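Why I've stopped worrying about the sorting bench
05/02/2020

I've worked at Tretby for long enough to remember when sorting was what you did if you were new, or had a bad back, or had annoyed somebody. Returned brick sets come in from schools and nurseries, all colours mixed up, and they go back out by colour. It's dull work. I did it for 4 months and used to see red and green when I shut my eyes. So when the firm set up a pair of robot arms to have a go at it, I had opinions, and most of them were rude.

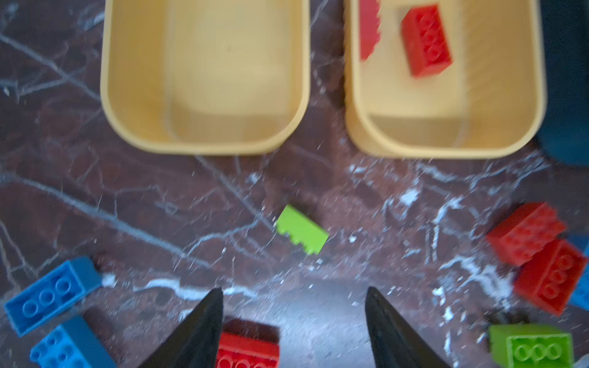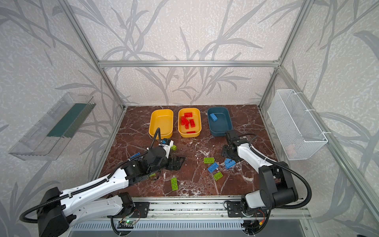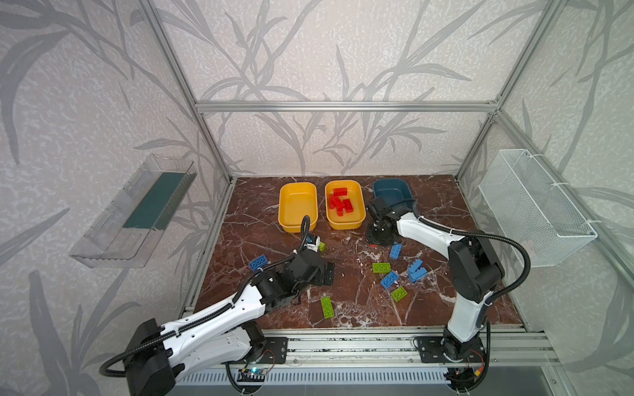

Bricks and bins at the Tretby sorting bench.

We call the pair Tanner, both arms together, don't ask me why. The first thing you notice is how little it looks like the job I used to do. I'd have tipped out a whole crate and gone at it with both hands while moaning about the radio. Tanner gets a small spread of bricks and takes its time over them. On a good morning one of us could clear 1,150 pieces before tea, and when I last looked at the sheet Tanner had done 252 in the same stretch. You can imagine how much we enjoyed that.

But speed was never what bothered me. I was bothered about the people. Sorting was where you got to know everyone – you can talk while you sort, you can't talk over the washing machines – and half of what I know about this place I picked up standing at that table. If the arms take the bench, where does the new starter go to find out which door sticks and who to ask about holiday?

I put this to the managers in a meeting and got a lot of nodding. To be fair to them, they did then do something. Every new person still spends 80 hours sorting by hand, next to someone who's been here a while, and I think that's the best decision they made in the whole business (better than the arms, if you ask me!).

The other thing I'd say is that somebody still has to mind the machine. At Giltero, where my sister works, they put the same sort of kit in and gave the minding to whoever was passing, on top of their own job and for the same money. She was fed up by March. Disell went the other way and made it a proper post with a proper wage, and people there put in for it. I know which I'd want. Watching for a brick that's landed at a daft angle takes patience, and if you want patience from people for a whole shift you should pay for it.

I don't miss sorting and I won't pretend I do. My wrists are better, and I've moved over to checking sets before they go out, where you do need to think a bit. What I'd like now is for that to be written down as a promise, so the next person to come off the bench gets a better job as well, with the training to go with it. I've asked twice. I'll be asking again at the next meeting, and I'm bringing biscuits.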